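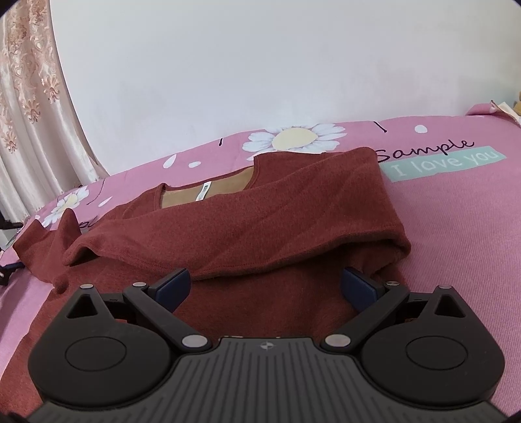
What is the infield fly rule meant to prevent?
It prevents a fielder from letting an easy pop-up drop on purpose in order to get two outs on runners who had to stay near their bases.

Course Handout, Unit 3: Reading the Scorebook and the Rules Behind It
Instructor: Irina Stoica
Section leader: Marek Kuruc

Conditions for the call
The umpire declares an infield fly when there are fewer than two outs, when runners occupy first and second or the bases are loaded, and when a fair fly ball can be caught by an infielder with ordinary effort. Line drives and attempted bunts are excluded. The batter is out whether or not the ball is caught.

"Ordinary effort" is a judgment left to the umpire. Wind, sun and the condition of the field all enter into it. Students should note that the ball need not stay over the infield dirt. A shortstop drifting back onto the outfield grass may still be the fielder in question.

What the runners may do
The ball remains live. Runners may advance at their own risk. If the ball is caught, they must tag up as on any other fly. If it falls, they need not tag up, and they are no longer forced to run, so a fielder must tag a runner who tries for the next base. A common error in section is to record a force out at third after the call. Please review your worksheets for this.

If the ball is near the foul line, the umpire announces "infield fly, if fair." Should it land and roll foul before passing first or third base without being touched, it is an ordinary foul ball and the batter returns to the plate.

Scoring
Enter the out as a fly out, F followed by the position number. When the ball drops untouched, credit the putout to the fielder judged most likely to have made the catch — usually the one who was camped under it. Add IF in the corner of the box. No error is charged on the drop itself, although a later wild throw that lets a runner advance may be scored as one.

Written assignment
Score the practice game between Ilta and Plimetti from the printed play list. In a response of no more than 700 words, explain each infield fly ruling and state where the runners stood afterward. Late work is accepted only by arrangement with the section leader before the deadline.

Reading for next meeting
Sekiguchi and Oshima, course reader, through page 178. The chapter on interference will be discussed first — bring the blank score sheets from Unit 2.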